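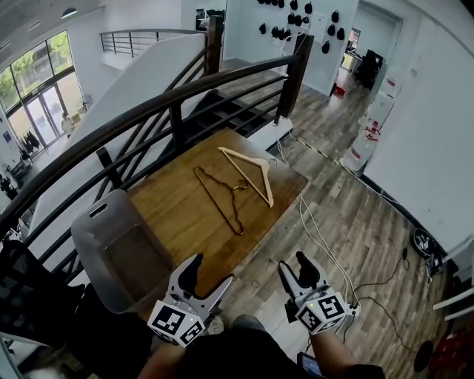
Two hangers on the tabletop, grey bin in the corner.

Skeltumo scalp massager review: eight weeks on thin hair

Quick one as I've promised this to three people and keep not doing it. Skeltumo electric scalp massager, the newer one with the four heads. Paid for it myself, 77 pounds from Illent, no discount, no code, nothing sent to me. Used it most evenings for eight weeks. Fine hair, thinner on top than it was, scalp that flakes from September till spring.

Short version: lovely thing to use, good for flakes, has not grown me any hair. If that's all you came for, off you go.

What you get

The massager, a charging stand, a spare set of rubber tips, a drawstring bag that's too small for it. Paper booklet in tiny print. No plug, only the lead, so have one ready.

It weighs 174 grams on my kitchen scales which doesn't sound like much. Hold it above your head for ten minutes and it does. My arm gives up before the timer some nights. Swap hands, or sit with your elbow on the back of the sofa.

Build is decent. The button is rubbery and slightly sunk so you can find it with wet fingers. The seam round the middle collects shampoo and goes a bit chalky, wipes off with a damp cloth. Tips pull off for cleaning and they do need cleaning, weekly at least, hair winds itself round the bottoms of them. A cotton bud gets most of it.

Using it dry

This is how I mostly use it. Evenings, hair brushed out first. Two speeds and a kind of pulse setting. Slow speed is the one you want. The fast one tangled my hair twice in the first week, second time I had to turn it off and unwind it in the mirror, lost a few strands which is the opposite of the idea. Since then slow only and no trouble.

You press it down, let it knead, lift it, move it on. Do NOT drag it. The booklet says this and I ignored it, see above.

Feels great. Properly great, shoulders come down, jaw lets go. I had a dull headache most afternoons at work and a go with this when I got in took the edge off. Might be the sitting down.

Using it in the shower

Rated for the shower and it's had plenty of water over it with no complaints. Wet hair slides about less than I thought it would. I put the shampoo on first and work it in with my fingers, then the massager for a minute or two, then rinse. Lathers up like mad so use less than normal. I've been on the Montes anti-dandruff one, the 400 ml bottle, and it's lasting a good bit longer than usual.

Flakes: much better. By week three I could wear a navy jumper again. Now whether that's the massager or just that I was finally leaving the shampoo on long enough to do something, couldn't tell you. Bit of both I'd guess. Before this I was in and out of the shower in no time.

One moan. The grip is smooth plastic and conditioner makes it like a bar of soap. Dropped it in the bath once. Survived. A wrist loop would have cost them pennies.

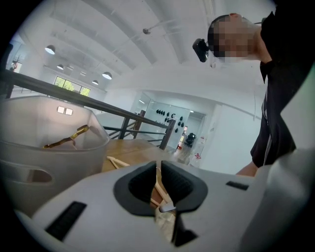
Gold tong-like tool lying in the bottom of the storage bin.

Did my hair grow?

No. Or not so I can see. The box has a lot to say about "supporting the look of fuller hair", read that slowly and you'll notice it doesn't promise anything. I checked my parting in the same bathroom light at the start and at the end. Same parting. It does look a bit fuller straight after, roots are lifted from all the rubbing, and then it's flat again by morning.

I did think I was shedding more in the first fortnight. Panicked a bit. Looking back it was probably loose hairs coming out all together on the tips when they'd normally come out on my pillow and in the plughole. It settled. If yours doesn't settle, or you're getting patches, or it's sore, stop and see your GP and don't mess about with gadgets. I went to mine last year and had bloods done, my iron was low, and that's something no massager was ever going to sort.

Also don't use it on broken skin. Obvious but I had a scratch behind my ear and forgot. Ow.

Battery

Good. A full charge does me over a week of evenings. Light goes red when it's getting low and you've still got a couple of goes left after that. The stand is fussy, you need to wiggle it until the light comes on, and twice I've come back to find it hadn't charged at all. Irritating at this price.

Noise

Low hum on slow. Could watch telly with it going, subtitles on to be safe. Fast is more of a buzz and travels through your skull, not my thing at all. 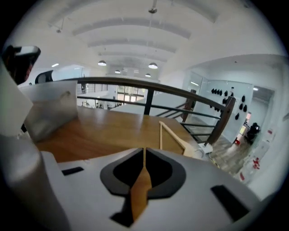

Against the Birkel

I had the Birkel before this, the round one. Much cheaper, takes ordinary batteries, got it in a sale. It's lighter and easier to hold up for ages. But the tips are hard and it just sort of vibrates on the spot, no kneading, and it left my scalp feeling scratched. Water got in eventually and that was that. Skeltumo is miles better to use. Is it worth the extra? If you want it for relaxing, probably. If you only want to wash your hair better, a plain silicone shampoo brush from the chemist does most of the job, and I'd try one of those first.

Good points

Soft tips, nice kneading action
Fine in the shower
Battery lasts
Flakes well down

Bad points

Slippery
Heavy after a few minutes
Stand doesnt always charge
Fast speed tangles long or fine hair
Bag is useless

Who it's for

Dry itchy scalp, tension, people who forget to leave their shampoo on. Short hair would get on with it even better I reckon. Not for very curly or long thick hair unless you're patient and section it, and not with extensions, the booklet says no and I can see why.

Who should skip it: anyone spending their last bit of money hoping it'll bring hair back. Please don't.

Score

Seven out of ten. Would be an 8 with a decent grip and a stand that worked first time. I'm keeping mine and still using it, though more like four nights a week now. Will update if the battery starts going or the tips wear out, spare set is still in its packet. Replacement tips are sold seperately at Illent but they were out of stock when I looked.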